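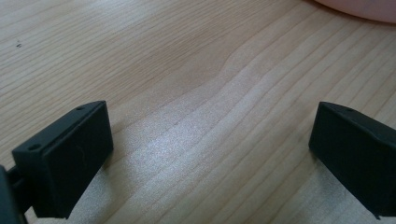 Fiche pratique – page 80

Plateaux de table en bois clair : questions fréquentes

Quel nettoyage pour l'entretien courant ?
Un chiffon microfibre humidifié à l'eau claire, passé dans le sens du fil, puis un chiffon sec. Pour les taches grasses, quelques gouttes de savon noir dilué. Pas d'éponge abrasive ni de vapeur.

Mon plateau est-il huilé ou verni ?
Déposer une goutte d'eau sur une zone peu visible et attendre dix minutes. Si le bois fonce sous la goutte, il est huilé, ou son vernis est usé. Si elle reste en surface sans laisser de marque, le vernis est intact.

Quelle huile choisir pour ne pas jaunir un bois clair ?
L'huile de lin pure est déconseillée. La référence Gavholm 234, légèrement pigmentée en blanc, limite le jaunissement. La 749 est incolore et réchauffe davantage la teinte. Les deux s'appliquent en couche mince ; l'excédent est essuyé au bout de quinze minutes.

Comment traiter une rayure superficielle ?
Sur bois huilé : ponçage local au grain 240, dépoussiérage, puis reprise d'huile. Sur bois verni, une rayure qui n'accroche pas l'ongle se traite à la pâte à polir. Au-delà, il faut reprendre tout le plateau.

Peut-on poser un plat chaud ?
Non, quelle que soit la finition. Prévoir un dessous de plat en liège ou en feutre épais – le métal ajouré transmet la chaleur.

Les chiffons imbibés d'huile présentent-ils un risque ?
Oui, ils peuvent s'enflammer spontanément. Les immerger dans l'eau ou les étendre à plat, dehors, jusqu'à séchage complet.

Les produits Gavholm conviennent-ils au stratifié ?
Non. Pour ces surfaces, voir la fiche Astosent.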